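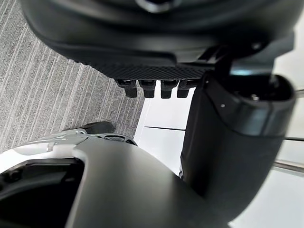

The Tang arm at close range, with striped carpet behind it.

Meet Tang, a Robot Arm You Can Borrow

Tang is a robot arm in a kit. A company named Horora makes it and lends it to schools and libraries. Your class can keep it for 45 days. Then it goes back in its box and travels to the next group.

An arm like this has joints, the same way you do. Your shoulder, elbow, and wrist each bend in a certain way. In a robot, motors do the bending. The hard outer cover of a part is called its housing. The big black one at the top of the first picture has a crisscross pattern along its lower edge and four small black tabs hanging down. The gray curved part at the bottom belongs to the arm too.
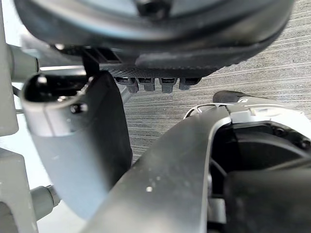

Reading time: 2 minutes

The hand of a robot is called a gripper. The fingers in the second picture are dark gray. One has an oval opening near its top and a small round screw just below it. Your fingers have bones and skin. These have smooth, curved sides, and there is a gap between them.

How does a gripper pick things up? The fingers move apart, the arm moves down, and the fingers come together around the object. They have to squeeze hard enough to hold on. If they squeeze a paper cup too hard, the cup bends.

What does Tang do?

Tang can lift up to 500 grams. A small bag of rice is a good test. You tell it what to do with a program called Zustlow. Each instruction is a block on the computer screen, and you snap the blocks together in order. The arm follows them from top to bottom. If you forget the block that says "open," it will not let go.

The kit comes with 71 activity cards. The first ones ask you to move the arm left and right. The later ones ask you to sort objects by size. Recep Aksoy, who wrote the cards, says most groups should skip card 2 and come back to it after they have tried the gripper.

Is it safe?

An adult should be there when the arm is on. Keep your fingers, hair, and sleeves away from the joints. There is a stop button in the kit, and the whole group should know where it is before the arm moves.

Who can borrow one?

Any school or library can ask. Zübeyde Soylu runs the lending desk at Horora, and she answers questions from kids as well as teachers. The busiest month is June, so ask early if you want a kit for summer. Returned kits are checked at the Ronivlow workshop before they go out again.

Words to know

Gripper: the part of a robot that holds things.
Housing: the outer cover around the working parts.
Joint: a place where an arm can bend or turn.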